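Inicio Documentación Datos Descargas Contacto

# Kukitz - normas de grabación y ficha de datos

Versión de julio de 2020

¡Hola! Si has llegado hasta aquí es porque vas a grabar demostraciones para Kukitz o porque te has bajado los datos y quieres saber con qué criterio se hicieron. Las dos cosas están en este fichero, un poco mezcladas (perdón, lo he ido escribiendo a ratos). Kukitz es un conjunto de demostraciones de mesa con pinzas de mano: coger, mover, soltar, servir, ordenar. Lo mantengo yo y lo usamos sobre todo para entrenar políticas de agarre dentro del proyecto Lorketti.

## Qué hay dentro

- 399 episodios en total, de los que 304 han pasado la revisión y están en `aprobados/`.
- El resto está en `dudosos/`. No lo borro, hay gente que lo quiere para estudiar fallos.
- Un fichero `notas.csv` con una línea por episodio: tarea, objetos, tipo de superficie, si hubo interrupción y por qué.

Los nombres de carpeta llevan primero la tarea y luego la mesa. En los primeros episodios, los de febrero, iba al revés y no me he atrevido a renombrarlos por no romper los scripts de nadie. Lo arreglaré en la próxima versión, lo prometo.

## Norma 1: objetos con filo

Empiezo por aquí porque es lo que más correos me trae. Se puede grabar con cuchillos, tijeras y peladores, pero con condiciones:

- El objeto está sobre la mesa, tumbado, antes de empezar. Nada de pasárselo de mano a pinza.
- La superficie alrededor del cuchillo se despeja. Si hay que grabar el cuchillo con más cosas, primero se hace la serie con el cuchillo solo.
- La mano libre se queda fuera de la mesa durante todo el episodio.
- Si el objeto resbala, se deja caer. No se intenta recuperar en el aire, ni con la pinza ni (por favor) con la mano.
- Al terminar la serie, el cuchillo vuelve a su funda antes de tocar el ordenador.

Los dientes de sierra cuentan como filo a todos los efectos, aunque el cuchillo sea de mesa y parezca inofensivo. Y ojo con las hojas largas y lisas, que devuelven mucha luz y le complican la vida al seguimiento - prefiero una lámpara menos que un reflejo que se come el borde.

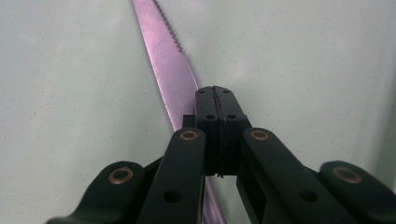
¿Se puede repetir un episodio si el primer agarre del cuchillo falla? Se puede, pero como episodio nuevo. El fallido se guarda igual, con la palabra `fallo` en las notas, y se vuelve a colocar el objeto con la grabación parada.

## Norma 2: antes de cada sesión

Revisa los pivotes de la pinza. Tienen que girar sin holgura y sin rozar. Mira también las yemas: si una almohadilla está muy gastada, cámbiala antes de empezar y apúntalo. A mitad de sesión no se cambia nada, que luego hay episodios de la misma tarea con dos agarres distintos y no hay quien los compare.

Quita pelusas e hilos de los dedos. Parece una manía mía y bueno, un poco lo es, pero un hilo que se mueve delante de la cámara aparece en todos los episodios de la tarde.

Cada 200 aperturas y cierres toca comprobar la calibración con la plantilla de Weidemann. Son dos minutos. El resultado va en `calibracion.txt`, con las unidades puestas (milímetros, siempre milímetros).

## Norma 3: la mesa

Las tareas de servir y colocar se graban con bandeja, cuenco y mantel individual. Me gusta que haya superficies de distinto tacto en la misma mesa, porque una bandeja de plástico con reborde y un mantel tejido no perdonan los mismos errores: en la bandeja chocas con el borde, en el mantel lo arrastras todo.

- Deja la bandeja un poco girada respecto a la mesa. Si está siempre paralela, el modelo aprende la mesa y no la bandeja.
- La loza va lejos del canto.
- El punto de partida cambia entre episodios. El punto de llegada, dentro de una misma serie, no.

Cuando se trabaja con dos pinzas hay que acordar antes quién entra primero en la zona de la bandeja. La otra pinza espera levantada, en su lado, y no cruza hasta que la primera ha soltado y se ha retirado. Si las dos pinzas se tocan, se para la grabación y se anota. Un roce pequeño también cuenta, lo siento. 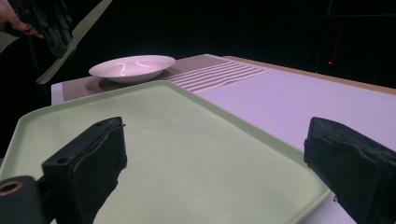

Desde Ziltard me escribieron que esta norma del turno les parece demasiado estricta, que en una cocina de verdad dos manos trabajan a la vez y que así nos perdemos justo lo interesante. También pedían una categoría aparte para los traspasos, con la zona compartida marcada en las notas.

Les doy la razón a medias. La categoría aparte me parece estupenda y ya tiene carpeta (`traspasos/`, de momento con 7 episodios, todos de prueba). Pero para las tareas normales mantengo el turno: los choques desajustan los dedos, y un dedo desajustado te estropea la sesión entera sin que te des cuenta hasta la revisión.

## Norma 4: personas

- Se graba con mangas ajustadas o remangadas. Fuera pulseras y relojes.
- Nada de caras. Si se cuela una, el episodio no se publica.
- Quien graba firma la hoja de consentimiento antes y puede retirar sus episodios después, sin dar explicaciones.
- Si te cansas, paras. Los agarres de última hora se notan muchísimo en los datos, ¡de verdad!

## Cómo se revisa

Cada episodio lo mira una persona distinta de la que lo grabó. Se comprueba que empieza con la pinza abierta, que la tarea coincide con el nombre de la carpeta y que las notas cuentan lo que pasa. Si hay discusión, va a `dudosos/` y seguimos con otro. No discutimos más de un café por episodio.

## Limitaciones

Pocas mesas, casi siempre interior con luz artificial y fondos oscuros poco variados. Los objetos transparentes apenas salen. Las etiquetas de los episodios más antiguos las puse yo a mano y seguro que hay erratas - si encuentras una, mándame el nombre del episodio y la corrección, con eso me basta.

Tampoco recomiendo usar Kukitz para validar la seguridad de un robot que vaya a trabajar cerca de gente. Las normas de arriba protegen a quien graba, y no dicen nada de cómo se portará después la máquina.

## Pendiente

- Renombrar las carpetas de febrero.
- Pasar `notas.csv` a algo menos frágil con las comas.
- Escribir la norma de líquidos. De momento, sin líquidos.

Contacto | © Proyecto Lorketti | Volver arriba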